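Robotics in small services, unit 3 — planning the kit budget
Notes by Igor Ševčík, January. Bring these to the seminar, I won't print more.

Carrying on from last time. We'd got as far as "what does the task need", and most of you wrote down a robot. Start lower. Start with the job as done by hand, with hand-held grippers, and cost that. The arm comes later, if it comes.

Our running case is clothes handling in bedrooms — picking up, spreading, folding, putting away. Client is Gredia (the home-help people from unit 1). They want a number for the board.

**What to look at before any prices**

- size of the item against the reach of the jaws
- one gripper or two? Big garments nearly always two
- where the cables go
- how much room beside the bed, who stands where
- background — stripes, patterns, bright windows. Matters for cameras 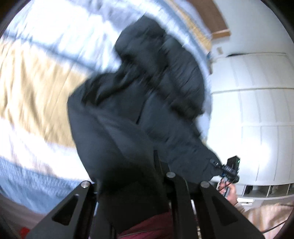
*Fig. 1. Dark garment over a striped bed, hand-held grippers. Note the second device, right.*

Dark cloth is the costly one. Folds go nearly black, edges get lost, and fast movement blurs the lot. Budget for repeat takes or for lamps. Lamps are cheaper than people's time but someone has to carry them up the stairs, and Paulík's group forgot that line completly last year.

**The budget sheet**

Four blocks, keep them seperate:

1. Hand-held units. Buy in pairs. A pair plus one spare = 3 units. Don't plan on 2 and hope.
2. Wear parts. Jaws, pads, fasteners, cables. For the exercise use 99 per unit per term.
3. Garments and bedding. Second-hand is fine. Include padded things, not just T-shirts — everybody's first list is T-shirts.
4. People. Hours on the task, hours checking recordings. Usually the biggest block and usually the one left at the bottom in pencil.

Quotes to compare: Fuker and Jestow. Fuker's is one lump sum, Jestow splits out delivery and training. You can't compare them as they stand. Write to Fuker for a breakdown (Jarmila Kopecký has the template letter) and put both into the same four blocks. Pandey only do cables and mounts, so they go under block 2, not as a third bidder. Two groups got this wrong in the mock.

Price per unit in the handout version is 177. Made-up currency on purpose, please stop asking me if it's euros or crowns.

So for block 1: 3 × 177 = 531. Block 2: 3 × 99 = 297. Together 828 before a single hour is paid. Check that your own sheet gets there.

**Bulky items**

Padded jackets get their own line. A jacket like that doesn't lie flat, it bunches up, one part rises and the rest hangs down behind, and the person holding it can lose sight of the bed altogether.
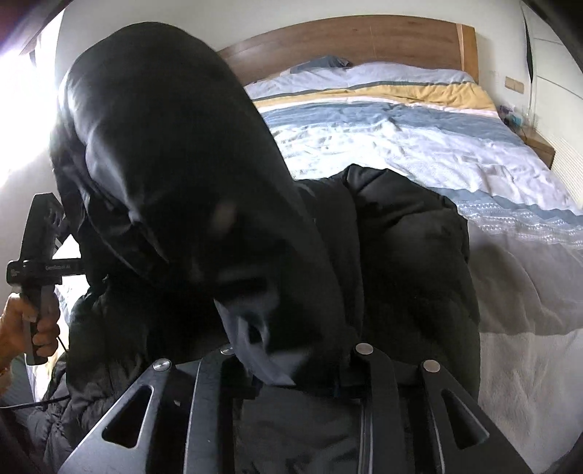 Allow more time per item than for a shirt — Oldřich Trnka's rule is to double it, I'd say time a few yourselves and use what you get. Write down how you timed it. A figure with no method next to it gets half marks.

Also ask whether the item is in the client's real workload at all. Gredia's list has coats on it in winter and hardly any in summer. If you buy for the winter peak you own idle kit by June. Hiring is allowed as an answer, show the sums.

**Buy now or wait**

Chak-lun Peng's point from the guest session, worth keeping: split the order. First lot is enough to learn what breaks. Second lot only after the wear figures are in. Costs you a second delivery charge, saves you buying the wrong jaws twice. Put the delivery charge in, it's real money.

Things that belong in the plan and keep going missing:

- storage and carrying cases
- charging, sockets, extension leads. Look where the wall plates are before you promise anything
- cleaning of cloth between sessions
- permission to record in someones home
- what happens to the kit at the end

**For next time**

One page, four blocks, both suppliers on the same basis, plus a short paragraph saying which block you trust least and why. Groups as before. Paulík's group swaps with Trnka's for checking. Hand in by noon, my pigeonhole or the box outside the seminar room.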